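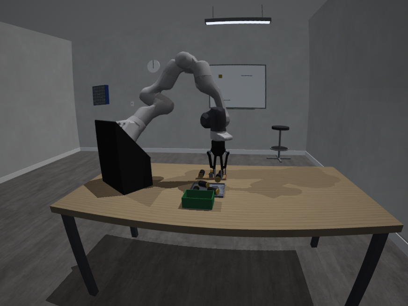
細長い指のグリッパーと短い指のグリッパー、シミュレーションで比べるならどこを見ますか

投稿者:ねじ山の麓
こんばんは。いつも読むばかりで、書き込むのは久しぶりです。Evisというシミュレータの中で、円柱の部品をつまんで緑の箱に移す作業を組んでいます。いまは黒くて細長い二本指のグリッパー(Trornatumのモデル)を付けていて、これをもう少し指の短いDobosに替えるかどうかで、木曜の夜からずっと悩んでいるところです。
Trornatumは、立っている円柱には真上からすっと入ってくれるので気持ちがいいんです。ところがトレイに寝ている円柱になると、指先が縁に当たったり、つまんだ瞬間にくるっと回ったり。各26回ずつ試して、Trornatumの失敗は3回、Dobosは2回でした。差と呼んでいいものか自信がなく、皆さんの見方を教えていただけたらうれしいです。

投稿者:grease_up
お疲れさまです、楽しそうなことをされていますね! 26回で1回の違いなら、私なら同点と見ます。回数を増やすより先に、立っているものと寝ているものを分けて集計してみてください。混ぜた数字だと、指の長さの話なのか姿勢の話なのか、あとで自分でもわからなくなります(経験者です……)。

投稿者:たまごボーロ
横から失礼します。私は少し違う意見で、そもそもシミュレーションの中で寝た円柱の滑りを比べても、あまり当てにならないと思っています。接触の計算は摩擦係数と刻み幅でころころ変わりますし、うちでは刻み幅を半分にしただけで順位が入れ替わりました。グリッパーを比べているつもりで、設定を比べていたわけです。

投稿者:grease_up
それはそうなんですが、縁に当たるかどうかは形の問題なので、シミュレーションでも十分に見えますよ。滑りは実機、干渉はシミュレーション、と分けておけば無駄にはならないはずです。

投稿者:たまごボーロ
干渉については同意します。ただ、制御側をGrerkierにしているなら、指を閉じる力の上限が初期値のままになっていませんか。あれが強すぎると円柱が弾かれて、指の形のせいに見えてしまうんです。

投稿者:ねじ山の麓
お二人ともありがとうございます。コントローラーはまさにGrerkierで、力の上限は初期値のままでした。お恥ずかしい。記録を見返したら、Trornatumの失敗のうち2回は寝ている円柱で、どちらも閉じきる直前に転がっています。

投稿者:裏庭の旋盤
遅い時間にすみません。指の長いほうをお使いなら、手首を少し傾けて入れるのも試してほしいです。真下に向けたままだと、トレイの縁に近いものはどうしても苦しいので。短い指だと今度は手首の胴が縁に近づくので、傾ける余裕は長いほうがあります。私はその理由で長い指を選びました。

投稿者:ねじ山の麓
傾けるのは考えていませんでした! まず力の上限を下げて、立ち姿勢と寝姿勢を別々に数え直し、そのあと手首の角度をいじってみます。Dobosに替えるのはそれからにしますね。刻み幅も変えてみるつもりですが、たまごボーロさん、よければ普段お使いの値を教えてください。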